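Subject: Re: [florkthorpe-kit] arms order, what are we actualy asking for

Quick one before I go into a meeting, will do a proper sheet later.

On 07/11/2018 the list admin address wrote:
> We have 4,000 left on the small equipment line and it has to be
> committed before the year end or it goes back. I have the Wellier
> quote for ready-built arms and the Rusis one for printed parts plus
> motors. They are not for the same things so I can't compare them.
> Could someone who uses the bench please say
> a) how many arms, and is an "arm" one arm or two
> b) what else has to be bought for it to be any use
> c) can any of it wait until July
> Also do we still need the Lazaridis tables? They are on the old list
> and seem dear for tables.

a) An arm is two arms. Sorry, this has caught everyone. There's the one that does the moving and a smaller one you hold and steer it with. Please write "pair" on everything from now on. We want four pairs. The Wellier quote is per single arm - so double it before you panic, then panic. Rusis is per pair but leaves out power supplies and the clamps, I have asked them twice.

My vote is Rusis. Printed parts we can replace ourselves, a cracked link is an evening on the printer and a bit of filament. With Wellier it goes back in a box and you wait 10 weeks, that was the figure on the phone anyway, not in the quote. Get it in writing if we do go that way.

The motors are the bit to argue about. Nearly all of the money in the Rusis kit is motors and the spares page is where they get you. I'd put four spare motors in the first order and not one fewer. Ones nearest the gripper first.

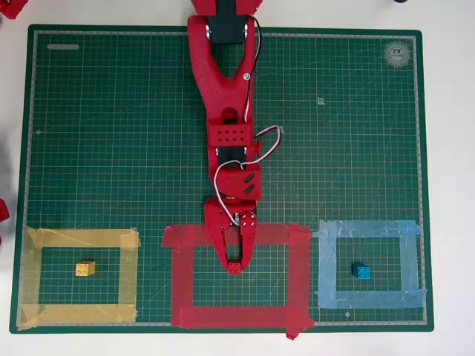 Sorting task: yellow and blue bricks in their squares, red square empty

Everything on the table in that is cheap. A2 cutting mat, coloured tape, toy bricks. Put it all under consumables, please don't raise a seperate order for tape. One mat per pair, all the same size and all green, because we want to move a pair from one bench to the next without marking everything out again. Tape in red, yellow, light blue. The light blue wrinkles when you lay it and I'd try another make, but not fussed if it's the same.

Wires - the kit comes with one set of motor leads. They run down the outside of the arm with a loop left at the joints, and if somebody makes the loop too short it pulls. Spare leads then, long ones, they are pennies. Add to consumables too.

b) Rest of it, in the order I'd cut from the bottom:

- power supply for each arm (so two per pair, see above)
- clamps for the bases
- poles and mounts for cameras
- cameras
- a laptop that isn't mine
- storage box per pair

Cameras I would like to be all one model. Mixed ones are a pain to set up. If money is tight then do fewer pairs properly before doing all of them with no cameras, an arm without one is not much good to us. Poles can be anything solid that takes a standard clamp.

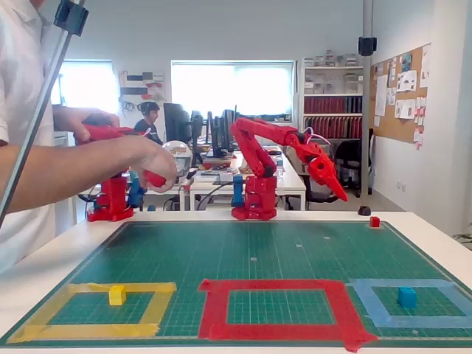

Two hands on the small arm, the other one reaching over the mat

Look at the space as well. The person steering needs elbow room to one side, and the big arm wants the back edge of the table with its cables going off behind. So deep tables. Which brings me to Lazaridis - no, drop them. The white ones we have at Florkthorpe are fine if they are not also holding someone's monitors. What I would pay for is moving desks, and that comes off the facilities budget I think?? Someone check.

c) What can wait for July: storage boxes, the laptop, the last pair if you have to. What can't: motors, power supplies, spares. Prices on the motors move about and I don't trust the Rusis quote to hold past its date. It's on page two in the small print, have a look, I can't open it on this phone.

Not costed yet: delivery, VAT (is the figure you gave with or without?), plug adaptors if the supplies come with the wrong ones, which last time they did.

So for now please
- ask Wellier for a price per pair, with lead time in writing
- ask Rusis to add supplies and clamps and send it again
- take the tables off

and don't sign anything until both are back. If anyone on the list wants a different size of mat say so now, not after they've come. Reply to the list please, not just to me, I lose things.

Off to meeting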